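Student project report
Cleaning rounds at Terkton: what happens to the job when a robot takes the floors and bins
Submitted 7/18/21

1. Why I picked this

I did my placement with the facilities team at Terkton, a serviced office building in Ustdale, and I went in expecting to write about energy bills. Then on my second morning I helped with the early round and changed my mind before we had reached the second floor. The building was getting ready for a cleaning robot called Esteban (the name came from the supplier and everybody kept it), and the people who would be working next to it had a lot to say. I wanted to write it down properly!

My question was simple: when a machine takes over part of the cleaning round, what is left for the cleaners, and is what's left a better job or a worse one?

2. The building and the team

Terkton has 43 small washrooms, one for nearly every suite, plus corridors and two kitchens. The day is split into an early round and a late round. Before the robot, each cleaner had a fixed set of floors and did everything on them: floors, bins, sinks, supplies, spot cleaning, and reporting anything broken. A sister building at Drurnby had already been running the same system since January, so I was able to visit and compare.

I used three sources. I went along on rounds with a notebook, I held short interviews (all without names, as agreed with my tutor), and I was given the job log for the trial period, which has 3848 entries in it. Reading it took me most of a week and I enjoyed it far more than I thought I would.

3. How the work is divided

Esteban does the corridor floors by night. In the washrooms it mops what it can reach and lifts the bins that have been set out for it. Sinks, taps, mirrors and restocking stay with people. The supplier tests each new room type in simulation first, and the cleaners were invited to look at the simulated rooms and comment on them. This turned out to be my favourite part of the whole project, so I have given it a section of its own.

4. Cleaners in the planning room

The sessions were held on a big screen in the break room. A room would come up, and the team would say how they would do it: where they start, which way they back out, what gets moved first. One of the rooms had a pedestal sink at the back and a black chair near the wastebasket, and that chair set off a very good discussion. A chair means somebody has to decide whether to shift it or go round it, and a person does this without thinking. For the software it has to be a rule.
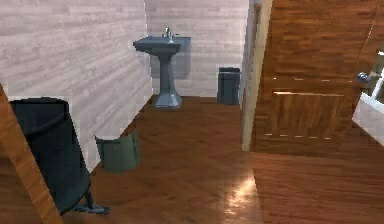
Who decides where the bins should stand once a robot is sharing the round?

The cleaners decide, together with the site supervisor, and the agreed spots are then entered into the robot's plan. If a tenant moves a bin, the robot leaves it alone and the job goes back on a cleaner's list.

I was impressed by how much knowledge came out in these sessions. Polished wood floors, for instance, need a much drier mop than tile, and the direction you work in affects whether you leave marks. None of this was in the written cleaning manual. One cleaner told me it was the first time in her years there that anyone had asked how she did a washroom, and she had brought a list.

5. What changed

Lifting and bending. Everyone I spoke to mentioned this first. Mopping the corridors was the hardest part of the late round on shoulders and backs, and it has gone.

Walking. I thought this would go down as well, but for two people it went up. Their sets of floors were made larger once the mopping was taken away, so they now cover more of the building in a shift. One of them likes it, the other doesn't.

Interruptions. The log shows 167 calls for help from the robot during the trial. Most were doors: half open, closed, or propped with something. Each call is short, but it arrives on a handset and you have to stop what you are doing. The cleaners feel these calls should count as work in the schedule, and at the time of writing they don't. At Drurnby they do, and people there were noticeably calmer about the handset.

Skills. Four of the team have been trained to set up rounds, clear faults and change the pads. They get a certificate, and a small pay rise is being discussed. I found it great to watch someone who had called herself hopeless with computers redraw a no-go area in a couple of minutes.

Company. I hadn't planned to ask about this. The old late round was done in pairs and is now mostly done alone, and several people miss the chat. The supervisor has moved the tea break so that both rounds overlap, which has helped a bit.

6. Time

According to the supervisor's own sheet, the robot frees up to 80 minutes on a late round. I can't check that figure from the log, which records when jobs end but has no start times. What the log does show is more entries for descaling taps and cleaning behind fittings, jobs that used to be left for the deep clean. The cleaners seem proud of that, and I think they should be!

7. What I would suggest

Put the handset calls in the schedule with their own time allowance, as Drurnby does.
Keep the planning room sessions going after the trial, and pay people for attending.
Train the whole team and let them take turns at set-up.
Leave at least one shared round a week.
Add start times to the job log.

8. Limits of the study

I was there for one placement only and I saw the late round less often than the early one. Two cleaners preferred not to be interviewed, and their views may well be different from the rest. I also didn't speak to tenants, apart from one who stopped me in a corridor to ask if the robot could do his windows.

If I had another term I would go back to Drurnby and follow the handset calls from start to finish, including what the cleaner was doing at the moment each one came in.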